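Pamham Workshop Notes
December
Wikotura Lab

4. Segmentation and Grasp Proposal for Thin, Tangled Items

4.1 Problem setting

The sorting task asks the system to move small items of jewelry from a table into a shallow open box. Section 3 covered how demonstrations are recorded and how the two grippers are aligned in time. In this section we describe the perception module that turns a single wrist view into a short list of grasp proposals, and the filter that decides which of them are passed to the policy.

Most grasp proposal methods assume that each object has a closed outline and some thickness. Jewelry breaks both assumptions. A chain has no stable outline, and its shape after a lift has little to do with its shape before. Beaded strands are a little better, because the beads give regular contact points, but loops of the same strand lie over each other and are easily split into several objects by a segmentation model. Stone-set pieces cause a different kind of trouble -- their highlights move with the camera, so a mask that is good in one view can be badly torn in the next.

The background adds to this. We record on patterned cloth on purpose, in rooms with ordinary windows. A stripe edge next to a thin cord gives the same local gradient as the cord itself, and an early version of our module proposed grasps on stripes more often than on cords.

4.2 Segmentation

We start from a general-purpose segmentation network and fine-tune it on 104 labeled views from our own recordings. Labels are given at the level of the item, so a heap of chain is one mask even where cloth shows through the links. Each mask also carries one of four shape tags: rigid, chain, strand, or cord. An item with two parts of different kinds, for example a pendant with a cord attached, gets a mask for each part and a link between them. The link matters later, when the planner has to choose which part to hold.

Gripper pixels are removed before segmentation. The wrist camera sees its own fingers in every view, and these are masked using the measured jaw opening. The other gripper cannot be handled this way, since it may come in from any side, so it is labeled as a class of its own.
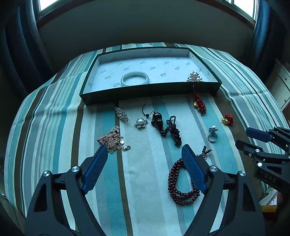

Figure 4. Wrist view over the striped cloth, with both grippers in view and the box at the far side of the table.

The view in Figure 4 contains all four shape tags. The leaf brooch and the flower brooch are both rigid and sit close to the brown stripe, where contrast is good. The rose-toned chain pile lies across that same stripe and a teal band, and it is the hardest mask in the view. The black gourd-shaped pendant is the linked case: its body is rigid and the black cord at either end is tagged separately. The two small gold and red pieces are treated the same way. Items already in the box, such as the white bangle, are segmented but marked as placed, and no proposals are made for them.

4.3 Grasp proposals

For each mask that is not marked as placed, the module samples 20 candidate grasps. Rigid parts are sampled along the short axis of the mask. Strands are sampled where at least two loops run side by side, so that the finger pads close on more than one row of beads. For chains we sample near the center of the heap and reject any candidate within 15 pixels of the mask edge. Grasps near the edge tend to pick up a single link and drag the rest.

Linked parts share one pool. The default is to grasp the rigid part and let the cord trail. If the rigid part has no candidate left after filtering, the cord is tried.

Candidates are then checked for collision with the box walls and with the labeled region of the second gripper. We grow that region before the check. This costs some good grasps when the two tools work close together, but the planner at this stage knows nothing about where the other tool is going next.

4.4 Interface to the policy

The remaining candidates are ranked and the best one per item is kept. They are sent through Zitunbridge, our message layer, as a pose, a jaw opening, and the shape tag. The policy is free to ignore them. We log every case where it does, and went through 54 such cases by hand. The largest group was chains, where the policy moved to a point between two proposals and closed there. The next was strands with a tassel, which our tag set does not describe well -- the tassel end is neither strand nor cord, and the labels are not consistent on it.

The McKinnon recordings, which use a plain table top, were run through the same module without retraining. Results for both sets are given in Section 5.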